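# The Kuvero drift, or how I lost most of August

I've been promising the Larmont build group this page for a while, so here goes. Kuvero is my two-arm bench project: a big arm that does the picking and a smaller one that's meant to steady things for it. Everything gets tried in simulation before I go near real motors, and I'm very glad of that, because in August the big arm started hitting things.

It began small. I'd set up a batch of runs before dinner, come back around nine at night, and find a block shoved sideways on the table. Then a post knocked over. Then one lovely run where the gripper went straight down through the tabletop and stayed there, shaking, until the time limit ran out. The log called that one a success – the block had been "moved", after all.

My first guess was the gripper. I'd changed the finger pads that same week, so of course I blamed them, put the old ones back, and ran the whole lot again. Same crashes. I also spent two evenings on the friction settings for the tabletop, which I now know had nothing to do with anything.
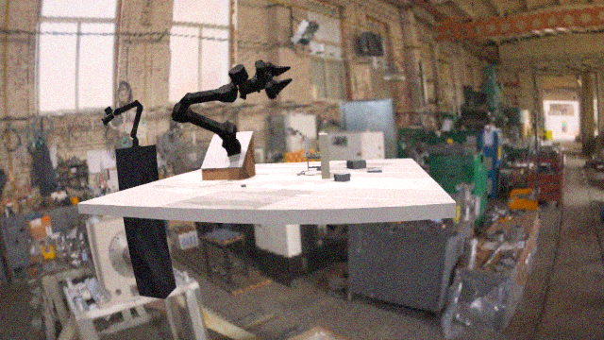
What finally got me looking in the right place was sorting the bad runs by length. Out of 1,767 runs, 158 ended in a collision, and every one of those came late in a batch. The first pick was always fine. The tenth was usually a little off. After that it was anyone's guess.

So, the fault. Each time the arm went back to its home pose, my reset script put the joints back but kept the old target for the base joint. The controller then saw a tiny error, corrected for it, and saved the corrected value as the new home. Do that enough times and home isn't home anymore! By run 369, the first one I went through step by step, the arm was sure it was lined up with the block and it was pointing well past it.

The part that bothers me more is the safety stop. I had one. It was supposed to freeze both arms if either of them met something it shouldn't, but I'd set it to check for contact only while the gripper was closing. An arm swinging across with its fingers open could hit whatever it liked. On the real bench in my garage that could have been my hand, and I've leaned in there to nudge a block more times than I want to admit.

Changes so far:

- Home is now a fixed pose in a file, and nothing gets to write to it.
- The stop checks for contact on every step, for both arms.
- The base joint can't turn more than 90 degrees from home without the run ending.
- A run with any collision is marked failed, even if the block lands in the right spot.

I reran the same batch with the same starting positions and got no collisions. The small arm still hesitates before it reaches in, and I haven't worked out why. If you're using the reset script from my Kekavcombe folder, please grab the new one, the old one has the bug. The Staniforth version was written separately and looks okay to me, but I've only read through it, not run it.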